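Little phone tripod, padded pouch and a striped cloth: where do they all live between uses?

Posted in Storage and Small Spaces

Vsevolod Kravchuk

Hello everyone, I've been reading this board for ages and finally have something small enough and silly enough to ask. I film knitting lessons for my sister on my phone (she lives a long way off and learns best by watching my hands over and over), and I do it at the dining table, so everything has to come out and go away again every Wednesday evening before we eat. It's a tripod with three legs, a clamp for the phone, a padded pouch in blue and gray, and a striped cloth or two that I put under the yarn so it doesn't slide. I bought a shallow basket for the lot and it still ends up in a heap! The legs poke out, the cloth gets dragged under them, and the pouch takes up all the room. Should I be using a deeper box, or am I just packing it in the wrong order? Please be kind, I have already been teased about this at home.

Hedaren

Deeper box. Mine is a shoe box and it's fine.

Nechyporuk

Oh, I do love this kind of question, and I'm going to go on a bit, so get yourself a cup of tea. I wouldn't give up on the shallow basket yet. A deep box swallows things, and before long you are taking out everything to reach the clamp (I had a deep one from Jarstead for years and found a pair of reading glasses at the bottom of it that I had already replaced).

What helped me was giving the basket to the soft things only. The tripod is the awkward one, so let it stand or hang somewhere by itself, and then the basket has only the pouch and the cloth to look after. I like the kind with holes all along the sides, partly to see what's in there and partly so a cloth that went in a little damp gets some air.

Pale green basket, tripod and phone, and the striped textiles: 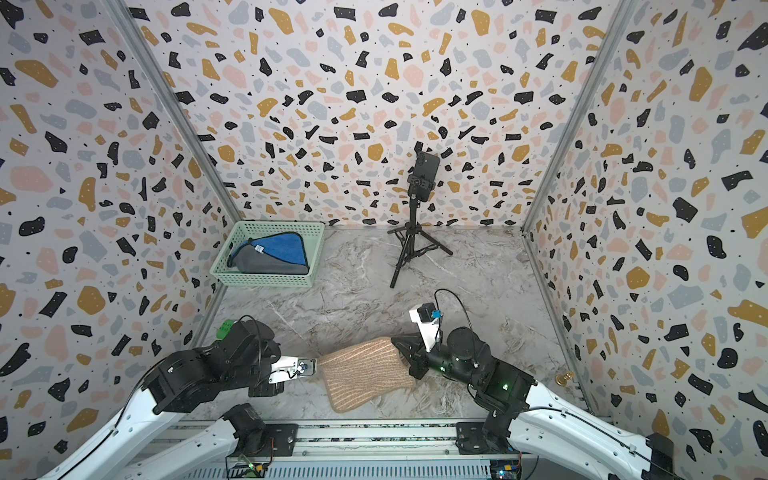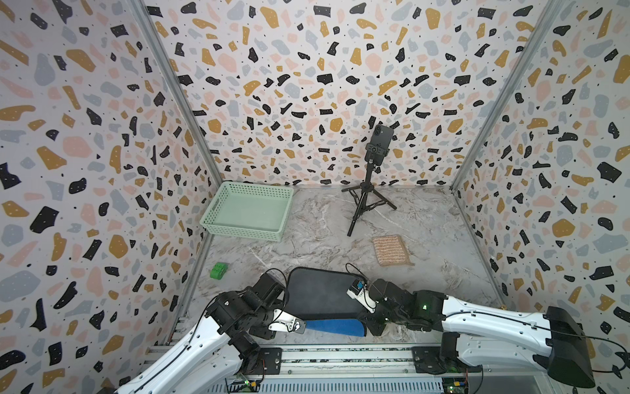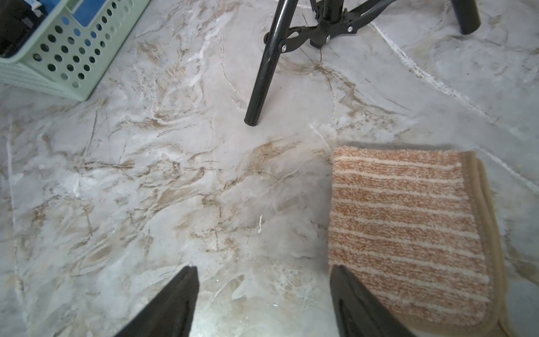
Now for the order, which I think is where your heap comes from. Lay the pouch in first with the zipper facing up, and squeeze the air out before you close it, as a padded one will hold on to air like a pillow. If yours is soft enough to fold, fold it once across the middle and put the fold against the short side of the basket. The cloth goes on top, folded in thirds the long way and then in half, so the stripes line up and you can tell at a glance if it's crooked (that part is pure fussiness on my side, skip it if you like).

As for the tripod, slide the center column all the way down before you close the legs. I used to do it the other way around and pinched my thumb more than once. Take the phone out of the clamp every time, even if you're only stopping for supper! Then a hook inside a cupboard door, with a loop of ribbon around all 3 legs, and it's gone until next week. If you don't have a cupboard door to spare, standing it closed in a corner behind a chair works nearly as well, though I did knock mine over with the vacuum in May.

One more little thing. If you keep your needles in the pouch, put corks on the tips. Padding doesn't last long otherwise, and I speak from sad experience.

Murska

Agree about the hook, it made the biggest difference here too. I'd only add that you could measure the pouch before buying anything else. I ordered 2 baskets online without checking and both were a finger's width too short, so now they hold potatoes and onions. And if the cloth slides on your table, try a bit of shelf liner underneath it, cut slightly smaller so it doesn't show.

Vsevolod Kravchuk

Thank you all, this is so helpful! Nechyporuk, I have a hook in the hall cupboard that has been holding one old umbrella, so the umbrella is moving out tonight. I'll try the pouch folded first and then flat, and let you know which way the zipper behaves better. Murska, what kind of shelf liner is it, the rubbery one with the little holes or the smooth one?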